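Forum Selection Clauses in Small Online Purchases: Do People Know Where They Agreed to Sue?

Final Project Report, Civil Procedure and Society
Hinmont College, Legal Studies Program

1. Why we picked this topic

When our group started looking for a project, we wanted something from civil procedure that touches regular people and not only big companies. Most of what we read in the fall was about large disputes between businesses with offices in several states. Then one of us pulled up the terms for a $40 desk lamp and found a sentence saying that any lawsuit over the lamp had to be filed in one county, two time zones away. We were hooked!

That sentence is called a forum selection clause. It is a part of a contract where both sides agree ahead of time on which court will hear any dispute between them. Businesses like these clauses a lot, and courts in the United States enforce them much more often than we expected, even when they sit in fine print that the buyer had no chance to bargain over. The best known case is Carnival Cruise Lines v. Shute, from 1991, where the U.S. Supreme Court upheld a clause printed on a cruise ticket. The passengers lived in Washington State, and the clause sent them to Florida. Every one of us had an opinion about that case by the end of the first meeting, and we did not all agree (we still don't).

2. Our questions

We settled on two questions and tried hard to stick to them. First, how common are these clauses in the terms of small online stores? Second, when people are shown a real clause, can they say what it would mean for them if something went wrong?

We left out arbitration at first, thinking it was a separate topic. That was a mistake and we had to go back for it, as explained in section 4.

3. How we did it

For the first question we read the terms of use for 606 online stores. The list came from the Ledo shopping directory, which sorts sellers by size, so we could leave out the giants. Each set of terms was read by one person and then checked by a second. We recorded whether there was a forum clause, which state it named, and whether the word "exclusive" appeared. That last word matters a great deal. Some clauses only say that a case may be brought in a certain place (a permissive clause), while others say it must be brought there (a mandatory clause), and a court can treat those two very differently.

For the second question we ran a survey. We wrote a short, made-up set of terms for a store we called Elledau, which sells kitchen goods, and put a mandatory clause in the middle of it. Then we asked readers to tell us in their own words where they would have to go to court. We sent out 768 invitations through campus lists and two public library newsletters, and 600 people finished the whole thing. We could not believe how many said yes to reading fine print for free. 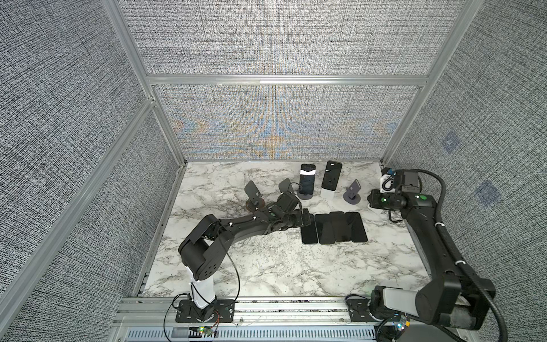

Coding the written answers took longer than anything else in the project. Our first scoring sheet had only "right" and "wrong" on it, and it fell apart within an hour. People would write "their state, I guess, but that can't be legal," and we had no box for that. The second sheet had 5 categories: correct, correct but doubtful, thinks the buyer chooses, confuses the court with the governing law, and no idea. Whenever two readers disagreed on an answer, a third one broke the tie.

4. What we found in the store terms

More than half of the stores had some kind of forum clause, and most of those were mandatory. Delaware and California came up constantly. A good number of clauses looked like they had been copied from another site, and we found several that named a county in a different state from the one in the same sentence. Our favorite had a blank line where the county should have been.

Then there was arbitration. Many of the terms had a forum clause and an arbitration clause, sometimes right next to each other, and it was not always clear how they were supposed to fit together. In some, the court named was only for disputes that could not be arbitrated. In others, small claims court was carved out, so the buyer could still file close to home. We went back through the full list to record this, and it added three weeks.

5. What we found in the survey

Fewer than half of our readers landed in the "correct" category. The most common mix-up was between where the case is heard and whose law applies. A clause saying "the laws of Ohio govern this agreement" does not, by itself, send anyone to Ohio, but many people read it that way. To be fair, two of us would have made the same mistake in September.

The doubtful group was the one we enjoyed reading most. These people understood the clause perfectly well and refused to believe it would hold up. A few of them wrote long, thoughtful paragraphs about fairness that could have come straight out of the dissent in the cruise case.

6. A side trip to the courthouse

In January we spent a morning in the clerk's office going through public files on motions to dismiss or transfer. We found one that fit our topic nicely, a dispute over a defective space heater bought through a small site called Price Home Supply. The store asked the court to enforce its clause. The buyer answered that the link to the terms was in pale gray type under the checkout button and that she had never clicked it. The judge never reached the question of distance and looked only at whether she had agreed to the terms at all. We had been so busy with the wording of clauses that we had barely thought about the step before that.

7. Limits

Our survey readers were mostly students and library patrons, so they may read more closely than the average shopper. We also told them they would be asked about the terms, and no store does that at checkout. The store list came from a single directory. None of us is a lawyer, and nothing in this report is legal advice.

8. What we would do next

We would love to see this repeated with the terms shown the way they show up in an ordinary purchase, as a link at the bottom of the page. We would also like to rewrite the Elledau clause in plain words ("If you sue us, you have to do it in this county") and see how the scores change. One of us is already drafting the new version for the spring section of the course, and the scoring sheet and survey text are on file with the program office for any group that wants to pick this up.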